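Comholm Buns – your questions

Ditte Riis keeps this page up to date, mostly on Tuesday evenings after packing. If it isn't answered below, use the contact form and put "buns" in the subject line or it goes in with the flour invoices.

What do I get in a bag?
Plain steamed buns, no filling, frozen. Each one weighs 55 g. They're cooked already, so you are reheating, but do reheat them properly all the way through.

Are they the same as the ones at the Hernorov market stall?
Same dough, same kitchen. The stall ones are fresh that morning and ours by post are frozen. The stall also does a red bean one, which doesn't travel.

What's a Plurken?
Our name for the small sweet one. More sugar and a bit of milk powder in the dough. Comes back in October, sells out, please don't email in July.

Do I need to defrost them?
Straight from the freezer is fine. Defrosted ones go sticky underneath and pick up dents.

How long do they take?
In an electric steamer, 12 minutes from frozen, counted from when you see proper steam. From the fridge, six. Bamboo over a pan is a couple of minutes slower in our kitchen, yours may differ.

What sort of steamer should I buy?
Whatever fits your cupboard. Things worth having: a flat tray with plenty of holes, a lid with a handle you can grab in an oven glove, side handles that stick out far enough. A clear lid is nice too, you can look without letting the steam out. Ours at home is 1,000 watts and copes with everything. We don't sell steamers and don't get paid for recomending any.

How far apart do they go?
They swell a bit. Leave a gap you could get a finger through, more if you're steaming raw dough. If they've touched and stuck, let them cool a minute and then pull, slowly. The skin tears if you rush it.

Should I line the tray?
Optional for ours. Baking paper with holes poked in it, or a cabbage leaf, or a wipe of oil on the metal. For raw dough always line.

Where do I put the lid when I take it off?
Flat on the table next to the steamer, on a cloth if you mind about the table top. Tip it away from you as you lift – there's a lot of hot water sitting on the inside and it will go up your sleeve or all over the buns.

How do I get them onto the plate without squashing them?
Switch off, lid off, wait a minute. Then tongs, held low on the bun and barely closed, or a thin spatula underneath. Keep the plate right beside the steamer so there's not far to go. Back ones first if you can reach, then you're not leaning over the rest. One layer on the plate, don't pile them. 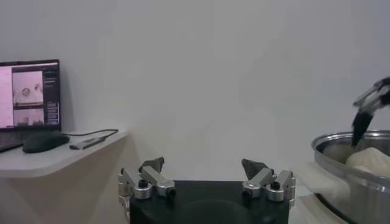
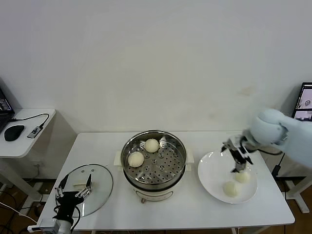
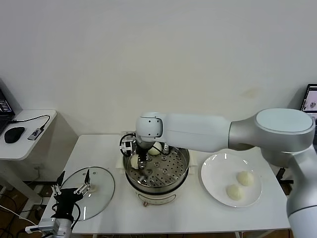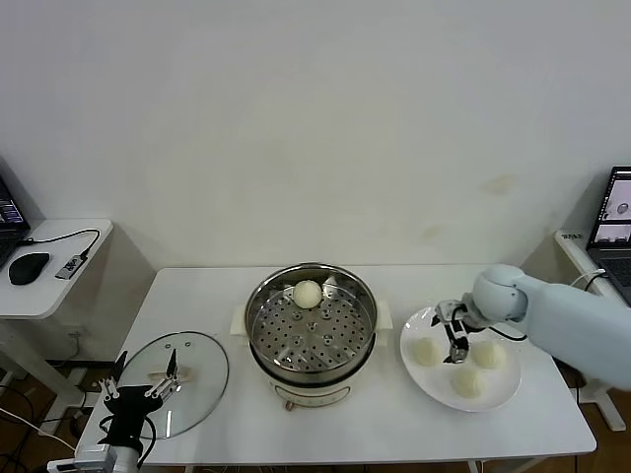
How much water goes in the base?
Up to the line marked inside your steamer, cold, from the tap. If there's no line, keep it a good two fingers below the tray so it can't boil up through the holes. Top up with hot water from the kettle if you do a second batch.

Why have mine gone wrinkly?
Usually one of three. Lid came off while it was still going full blast and the cold air hit them. Or they were steamed too long. Or, with home made dough, it was over-proved before it went in. Wrinkly ones taste the same. Slice and fry them.

And the yellow spots on top?
On homemade ones that's normally baking powder that hasn't been mixed in well. Sift it with the flour. On ours, send a photo of the bun and the bag number and we'll look into it.

The bottoms are soggy. Help?
Too much water, or they sat in the steamer with the lid on after it was turned off. Get them out onto a plate within five minutes. Wrapping the lid in a tea towel catches the drips, only do that if the cloth can't hang down near anything hot.

Can I do them in the microwave?
You can. One bun, damp kitchen paper over it, 40 seconds, eat at once. They go tough as they cool. We'd still steam them.

How long do cooked ones keep?
Two days in the fridge in a box with a lid. Don't refreeze.

What flour do you use?
Ingvarsson soft white, the 291 bag if you are ordering from them direct. Low protein. Supermarket plain flour works at home but the buns come out a bit chewier and a bit less white. Strong bread flour, no.

Are they vegan?
The plain ones are: flour, water, yeast, sugar, rapeseed oil, baking powder, salt. Plurken has milk in. Everything is made in one kitchen which also handles sesame and soya. Contains wheat, obviously.

How do I clean the tray?
Soak it in warm water before the dough dries on. Then an old toothbrush for the holes. Bits that have already gone hard – leave overnight, they lift off. Limescale in the base: white vinegar and water, boil, leave to stand, tip out, rinse twice.

What do people eat them with?
Anything with sauce. Braised pork, stewed aubergine, leftover curry. Ditte has hers with butter and jam and won't be told.

Which days do you post?
Tuesday only, in an insulated box. Order by noon the day before. Someone needs to be in, or tell us a shady spot to leave it. We can't post to the islands at the moment, sorry, it takes too long and they thaw.

They arrived soft. Are they ok?
Still cold to the touch: put them in the fridge, steam and eat within two days. Warm: bin them, tell us the same day, we'll send another box or refund you, whichever you like.

Can I collect?
From the Hernorov stall while it's open, if you've ordered ahead. Bring a cool bag. Pay on the site first, the card reader there is not ours.

Do you run classes?
Not since we moved kitchen. Might again in the new year, there's a list on the contact page, add your name to it.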